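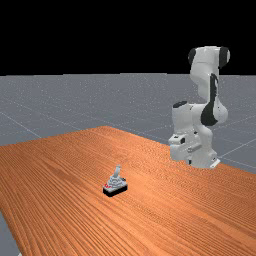 2 min read

Pale rings on my mum's old dining table, can they be shifted?

Sachiko Fukuda
Hello all, I've inherited my mum's table, waxed oak and about 50 years old, and I love it to bits. Over Christmas someone put hot mugs straight on it (I suspect my brother) and now there are two cloudy white rings at one end. I've tried ordinary spray polish and it only made them shinier! I'd rather not sand it if I can help it. Any ideas gratefully received.

Oduor Rugemalira
White marks usually mean damp has got into the wax and hasn't reached the wood, so you've every chance. Lay a clean, dry cotton cloth over the ring and go over it with a warm iron, no steam, for a few seconds at a time, lifting to check. Mine took 19 goes, with a cup of tea in the middle. Let it cool properly, then rub in a little paste wax along the grain and buff it the next day. Do try it underneath the table first, please.

Quyên Thái
mayonnaise! leave it on overnight, wipe off. worked on my nan's sideboard, mostly

Duyên Thân
I'd go with Oduor. And treat yourself to some coasters, love.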